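Budget for the Hours, Then for the Hardware

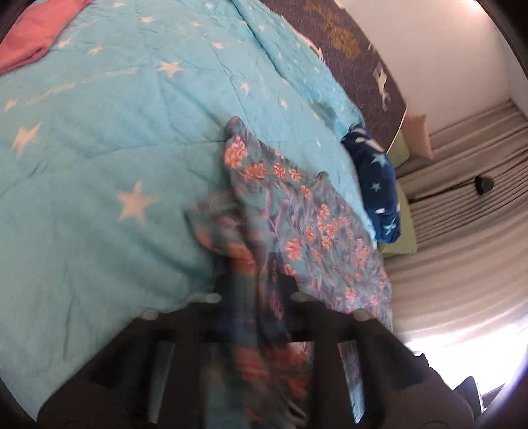
When we drew up the January budget at Usora, the hand-held grippers took up one line and the people using them took up none. I think most small outfits planning for household robots make the same mistake, and it is an expensive one.

A gripper is bought once. Somebody then has to stand beside a bed and handle cloth with it, over and over, in rooms with real comforters and real curtains. Sheets and blankets bunch up differently every time. If the plan is to have a machine tidy a bedroom, a few afternoons of this won't do. We asked for 300 hours and got money for 61.

Natália Lukáč, who signs off on our purchases, wanted to spend the difference on a second arm from Druslow. Her case was fair. Arms go up in price and the delivery wait is long. But we already had 2 arms, and one of them spent the winter under a dust cover.

My advice to anyone writing a request this spring is to price the working hours first, then the rooms, then spare parts such as finger pads and cables. Put the arm last. Kazimír Beneš did it in that order at Gonis and his request was shorter than ours. It was also approved in full.

We are redoing our own sheet now, and the second line is wages.

April 2021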